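Dalden Workshop Notebook
Entry: 2023-10-13
Subject: Hide glue trials, second series

This site uses cookies to remember your reading preferences. Accept | Manage settings

The second series of hide glue trials was opened this morning. The first series was set aside after the joints gave results too uneven to compare, and the method has been tightened accordingly. All members of the workshop are asked to read this entry before using the glue pot on the long bench.

Two glues are under test. The first is the Zürcher pearl glue held in the dry store. The second is the Dradura granular glue, bought in the summer for chair repairs and until now used only for rubbed blocks. Both were weighed dry, covered with cold water and left overnight in lidded jars. The Zürcher pearls had taken up all their water by morning. The Dradura granules had left a thin layer of water on top, which was stirred back in and not poured away.

The pot was brought up slowly and held at a steady warmth. It must not be allowed to boil. A boiled batch loses strength and smells strongly, and any such batch is to be thrown out and noted here, even where it appears to brush on well. The pot drifted upwards twice before ten o'clock and the dial had to be turned back. The dial markings should not be trusted until the pot has been checked against the good thermometer.

Test pieces are of beech, planed the same day and cut from a single board. Each joint is a plain lap, brushed on both faces, rubbed together and clamped. Seven joints were made with each glue. The pieces were warmed on the rack beforehand. In the first series this step was left to the person at the bench, and it is now thought to account for most of the poor results. Cold timber causes the glue to gel before the faces have met.

Open time remains the chief difficulty. With the Zürcher glue there was enough time to brush, close and adjust the joint without hurry. With the Dradura glue the surface had begun to skin on two of the pieces by the time the clamp was in place. These two have been marked with a pencil cross and will be broken with the others, but their figures will be kept apart. 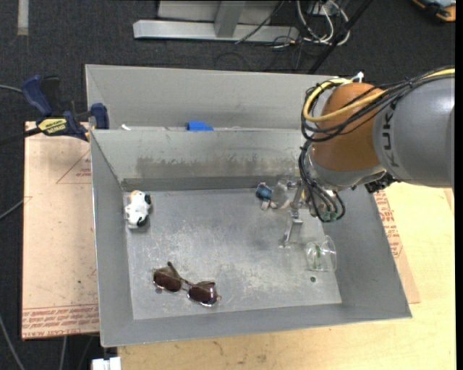
A small addition of urea was considered as a means of slowing the gel. It has not been tried in this series, as it would introduce a further change before the plain glues have been properly compared. A third series with urea may follow in November if the bench is free.

The joints will remain in clamps over the weekend and will then rest unclamped for a further week. They will be broken on the lever rig with the load added in equal steps. For reference, the best joint of the first series failed at 457 on the rig scale, with the break running through the timber along most of its length. The scale stops at 500. Should any joint reach that mark without failing, the load is to be taken off and the joint recorded as unbroken. The rig arm has been bent once already and is not to be forced.

Stock was checked at the close of the day. The Zürcher glue stands at 1,574 grams, which is sufficient for this series and for the repairs already booked. The Dradura tub was not weighed — the large scale was in use for the plaster work — and the figure is to be entered on the stock sheet when the scale is returned.

Other matters. The repair to the Zasorar music stand is held over until a decision is made on which glue to use. The old joint was cleaned with warm water and a stiff brush, and the original glue came away readily. No scraping was needed. The stand should remain flat on the upper shelf with its loose parts in the labelled tray.

Brushes are to be washed in hot water at the end of each session and hung with the bristles down. Two were found this morning set hard in a jar. They softened after a long soak and have been returned to use.

To be done next: check the pot dial, weigh the Dradura tub, cut spare beech from the same board and store it beside the rack.

Comments (3)

benchdog_left: We had the same skinning with a granular glue. Closing the window behind the bench made more difference than warming the wood did.

Harrowfold: Is the ratio of glue to water the same for both? I could not find it in this entry or the last one.

old_veneers: Please do post the urea results when they are ready. I have used it for years and never measured anything.

Contact the workshop | © Dalden Workshop | Back to top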